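## From the back room: the two-armed build

When I last wrote about the arms, back in December, we had one shoulder bolted together, a box of cable that didn't fit anything, and a great deal of optimism from Murdo Laing. I'm happy to report that the optimism has held up and the cable has been replaced. Grolleck (the name stuck, I'm afraid, after Costel's daughter saw it painted on a barge) now has two arms that move when we ask them to, and a different hand on each.

Most of this past month has gone into reach. It sounds like the dull part, and I suppose it is, but I have grown rather fond of it. You jog the wrist a little way down, look at what the wrist camera sees, write down the joint angles, and jog it a little further. Amra Georgiev kept the notebook and I did the jogging, and between us we filled 30 pages before we agreed on how low the gripper can go without the elbow complaining. The wrist view takes some getting used to! The fingers look enormous and everything else looks like it belongs in a dollhouse, so you keep thinking you have arrived when you still have a good way to travel.
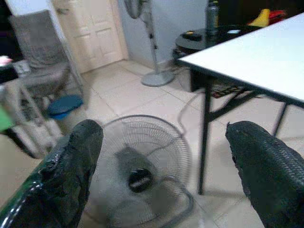 *The wrist camera's view past the gripper fingers, with the floor fan between them.*

The rubbery covering on the fingers is due for a change. Both tips have gone ragged, and Lejla Bošković has been cutting test pieces out of every kind of grippy sheet she can get her hands on (bicycle inner tube was the front-runner for a while, until it left black marks on Snežana's good mixing bowl). If you have offcuts of anything soft and tough at home, please bring them along. Pieces as small as your palm are fine, and we're not fussy about color.

Costel Yordanov, meanwhile, has been at the software end of the bench with his headphones on. He rewrote the part that decides how fast each joint may turn, and the arms have lost that nervous little shiver they used to do at the end of every move. I can't explain how he did it, though he has explained it to me twice, once with a drawing. What I can tell you is that it's a pleasure to stand next to now, where before I used to keep one hand on the stop button and the other on my tea.

That brings me to the table job, which is where we've been heading all along. Snežana Dimitriou set the task for us: a plate, some forks and spoons, and a machine that can learn to sort the one from the other and put things where they go. She brought in the utensils from her own kitchen drawer, and she has been firm that she wants them back. We hung the green backdrop behind the small table to make life easier for the software, and the jointed hand gets the plate side to itself, with the plain gripper coming in from the other side.

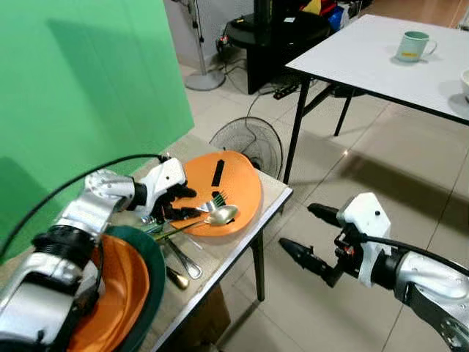
*Fingers down at the orange plate, gripper held open on the other side.*

I do like watching the two kinds of hand together. The gripper is a simple soul and does one thing, open and shut. The fingered hand has far more opinions, and far more places for a screw to work itself out, as Murdo will tell you at length if you give him a chair. Spoons are harder than they look because of the way they rock, and tongs are a puzzle all their own. Our best run so far was 78 tries in one long evening, with Amra reading out the results and the rest of us groaning or cheering as needed. I won't print the score, partly because we changed the rules in the middle and can't agree on what counts.

A few bits of housekeeping while I have you. The spare motor from Omerović is on the top shelf in its original box, so please leave it there, as it's the only one we have. The Flastbridge folks have asked to come by and see the arms running, and we've said yes, so a tidy-up of the cords beforehand would be very welcome. And if you borrowed the short hex driver, the one with the tape on the handle, Lejla would love to see it again.

Newcomers are always welcome at the bench, even if you've never held a soldering iron. Ask for Murdo, and bring a spoon if you can spare one.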